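Kidorham Parts Words – README

Word list for small hardware and household stuff, the names people use for it in and near Kidorham. Started as a spreadsheet, now a plain text file. Last updated September 6, 2024.

What's in it

One file, entries.tsv. Tab separated, UTF-8, one word per line. Columns in order: word, plain meaning, town, where we got it, notes. Town is either Kidorham or Gultdale. If both towns use the word it gets two lines, dont merge them.

Up to 1000 entries depending on how you treat spelling variants. Variants have their own lines with "var" at the start of notes.

Where the words come from

Mostly old shop catalogs and repair slips from Khosravi Hardware, plus a box of handwritten price cards from the Gultdale branch. The rest were sent in by email. Slips are messy – lots of abbreviations, and the same clerk would spell a thing two ways on one page. We kept both.

Gears are the worst section. Cog, wheel, pinion, toothy, all used for the same part on different slips. Filed under "gear" with the local word in column one.

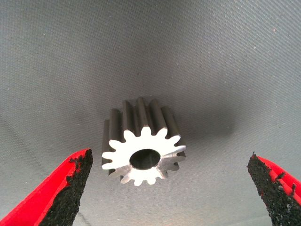
Can I use the list in a paid product?
Paid use is fine as long as you name the list and link back to this README.

Known problems

- Gultdale is thin. Only 70 entries, nearly all from the price cards.
- Sanix shows up in a lot of slips as a word for any drain cleaner. Marked "trade name" in notes, not treated as dialect.
- Plurals are a mess. Some entries are plural only becuase that's how the card had it.
- No pronunciation. Wanted to, ran out of time.
- Sort order is by byte, so capitals come first. Re-sort if you care.

Cloth and kitchen words

Added in March as a second batch, same columns. Covers table linen, rags, dusters, towels. "Hem" and "selvage" get swapped all the time in the emails so check the notes column before quoting either one. "Drape" is listed as a verb only. Words for creases got their own group – rumple, ruck, crimple and so on – and I left in a few that may just be family words. 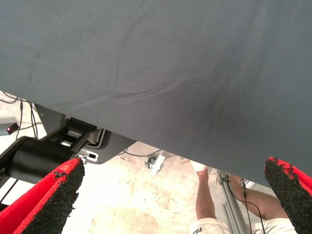 Gray cloth with a straight hem, soft creases.

Checking

Pulled 100 lines at random and compared them to the slips. Fixed what was wrong, mostly town codes. Second batch has not been checked the same way yet.

Sending in words

Email or open an issue. Give the word, what it means, and which town. A sentence using it helps a lot. Please no words copied out of printed dictionaries, we can't take those.

To do

- split "source" into type and year
- scan the rest of the price cards
- decide what to do with the brand names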